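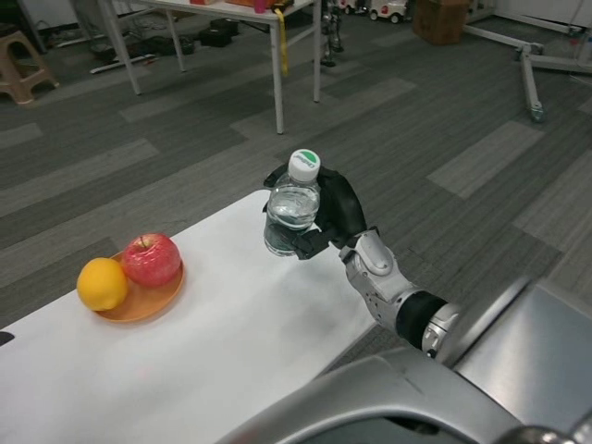 **Can a subscale score be reported when a respondent has skipped items on that subscale?**

The subscale score may be reported when no more than 2 items are missing. The platform then uses the mean of the answered items. With 3 or more missing, the field is left blank and the total score is withheld.

---

# Ticket: Internal consistency values differ between Alovance and local analysis

**Opened by:** Leonilde Amaral, Loureiro Institute
**Assigned to:** Milan Dierckx, Scoring Support
**Opened:** April 2024
**Priority:** Normal
**Status:** Closed

## Reported issue

The requester administered the 38-item Dreker Work Strain Inventory to a sample of 1,000 adults. The Alovance reliability report gave a Cronbach's alpha of .61 for the Recovery subscale. The requester's own analysis of the exported file gave .84. The remaining subscales agreed to two decimal places. The requester asked which value should appear in the technical manual.

## Log

**Entry 1 (M. Dierckx).** Export file received. Confirmed that both analyses used the same respondents and the same rule for missing answers. The difference is limited to Recovery.

**Entry 2 (M. Dierckx).** Requested the syntax used at Loureiro. Item-total correlations were run on our side in the meantime. Items 14 and 29 show negative correlations with the rest of the subscale (-.42 and -.38).

**Entry 3 (L. Amaral).** Syntax attached. Items 14 and 29 are worded in the opposite direction and are reversed in the second block, before alpha is computed.

**Entry 4 (M. Dierckx).** The scoring key loaded for this project is the November version. In that key the reverse flag is missing for items 14 and 29. The items were therefore entered as raw values. Referred to Olga Sequeira for review of the key.

**Entry 5 (O. Sequeira).** Key compared with the printed form. Both items should be reversed on the 5-point response scale (new value = 6 minus raw value). The flags were dropped when the key was moved from Wallov. No other items are affected. Corrected key loaded to the test area.

**Entry 6 (M. Dierckx).** Report run again with the corrected key. Alpha for Recovery is .84, in agreement with the requester's value. Test-retest coefficients for Recovery were also recomputed and changed from .70 to .79. Individual Recovery scores and total scores will change for most respondents.

**Entry 7 (L. Amaral).** Values confirmed. Please advise whether score reports already issued must be replaced.

**Entry 8 (O. Sequeira).** Reports issued under the November key should be withdrawn and issued again. Abílio Azevedo has approved the release of the corrected key to all projects that use this form.

## Resolution

The corrected scoring key is in use. The technical manual should cite .84 for internal consistency and .79 for test-retest reliability. Validity coefficients that include Recovery or the total score must be recomputed from a new export.

Questions about replacement reports should be sent to Olga Bettencourt, with the ticket title in the subject line.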